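Bullport 开放日桌面操作演示数据集 说明文件

一、概述

本数据集收录 Bullport 实验中心十一月开放日期间双臂机器人桌面操作演示的记录,由中心数据管理组整理并对外提供。演示面向来访院校师生、行业代表及普通观众,内容为厨房类日常物品的抓取、摆放与归位。本文件说明数据的来源、组成、采集流程、标注规则、使用限制及维护方式。使用者在下载或引用数据之前,应完整阅读本文件。

数据集名称:Bullport 开放日桌面操作集
当前版本:第 2 版
演示场次:27
任务片段总数:1,000
数据负责人:Jaanus Navickas
文件语言:中文,字段名为英文

二、背景与目的

Bullport 实验中心每年举办开放日,向公众介绍双臂操作方向的研究工作。往年的现场演示仅作内部存档,未形成可供外部使用的资料。自本届起,中心决定将演示过程按统一格式记录,供教学、算法复现及操作策略比较之用。

数据集的主要用途如下:

1. 支持双臂协同操作的模仿学习研究;
2. 为课程教学提供真实场地中的操作记录;
3. 供后续开放日的任务设计与人员培训参考。

本数据集不以覆盖全部厨房场景为目标,物品种类与摆放方式均以开放日任务清单为准。任务清单由 Stultach 项目组提出,经中心审定后执行,共列 41 项任务。

三、场地与演示安排

演示区设于中心一层东侧,观众区与操作区之间以护栏分隔。每场演示由一名操作员和一名讲解员共同承担。操作员负责遥操作及急停,讲解员负责介绍任务内容并回答观众提问。上午场自九时三十分开始,下午场自十四时开始。

每场演示按下列步骤进行:

1. 讲解员宣读安全须知,确认观众均位于护栏之外。

2. 操作员检查双臂关节状态、夹爪开合及急停按钮,检查结果记入场次日志。

3. 操作员按任务卡布置台面。任务卡规定参与物品及其初始区域,不规定精确位置,允许各场之间存在差异。

4. 讲解员向观众说明本场任务。厨房台面类任务所用物品包括挂在木制杯架上的马克杯、编织篮、仿真玉米和圆盘等,双臂分别由台面左右两侧进入工作区。

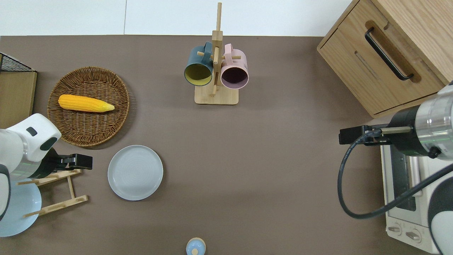 5. 操作员执行任务。单个片段自夹爪离开起始位姿时开始,至双臂回到起始位姿时结束。如发生碰撞、物品跌落或人工介入,片段照常保留,并在标注中注明。

6. 片段结束后,操作员将物品恢复至任务卡规定区域,讲解员视现场情况回答提问。

7. 全场结束后,数据管理员核对片段数量与日志记录,双方签字后归档。

四、数据组成

每个任务片段包含以下内容:

头部视角图像序列:覆盖台面主要工作区,为主视角。
关节状态:左右两臂的关节角度与角速度,与图像序列共用时间戳。
夹爪状态:左右夹爪的开合程度及指令值。
任务文本:以一句中文描述任务目标,例如“将左侧的杯子从杯架取下,放到盘子上”。
场次日志:记录场次编号、任务编号、操作员代号及异常情况。

图像与状态数据分目录存放,以片段编号对应。目录命名规则见随附的字段说明表。原始记录经 Arkel 同步工具对齐后写入发布目录,未对齐的原始文件不对外提供。

五、标注规则

标注工作由 Pētersons 标注小组承担。每个片段由一名标注员完成初标,另一名标注员复核。意见不一致时,由数据负责人裁定,裁定理由写入备注字段。

标注字段及取值如下:

result:success、partial、failure,分别表示任务完成、部分完成和未完成。
arm_used:left、right、both,表示实际参与操作的手臂。
intervention:yes 或 no,表示是否存在人工介入。
object_list:任务涉及的物品名称,使用统一词表。
note:自由文本,可为空。

物品名称以外观和通用类别为准,不记录品牌。仿真食品一律在名称前加“仿真”二字,以便与其他类别区分。部分进入画面的物品,如无法确定类别,应标为 unknown,不得推测。

六、隐私与安全

观众区不在采集范围之内。发布前,数据管理员对图像进行逐段检查;凡出现可辨认人员面部、胸牌或个人物品的片段,一律移出发布目录。现场讲解与观众提问的录音不纳入本数据集。操作员仅以代号出现,代号与姓名的对应关系由中心单独保管。

七、已知局限

各任务的片段数量不均衡,取放类任务明显多于开合类任务。

演示受场次时间限制,操作节奏快于实验室内部采集,部分片段中的动作不够平稳。

遥操作由多名操作员完成,个人习惯差异未作归一化处理。研究者如需比较操作策略,应按操作员代号分组。

头部视角下,机械臂可能遮挡台面物品。被遮挡物品的状态以任务卡和日志为准。

八、使用条件

本数据集供非商业性研究与教学使用。使用者不得将数据用于识别个人身份,不得在未经中心书面同意的情况下整体转发。基于本数据集发表的成果,应注明数据集名称及版本号。

引用格式:
Bullport 实验中心数据管理组,Bullport 开放日桌面操作集,第 2 版。

九、版本记录

第 1 版:首次内部发布,仅含上午场片段。
第 2 版:增补下午场片段,统一物品词表,修正部分片段的时间戳偏移,新增 intervention 字段。

十、维护与联系

数据集由 Bullport 实验中心数据管理组负责维护。使用者发现标注错误、文件缺失或隐私问题时,应提供片段编号及问题说明,提交至中心服务台,并注明由 Jaanus Navickas 收。涉及隐私的反馈优先处理,相关片段在核查期间暂停提供下载。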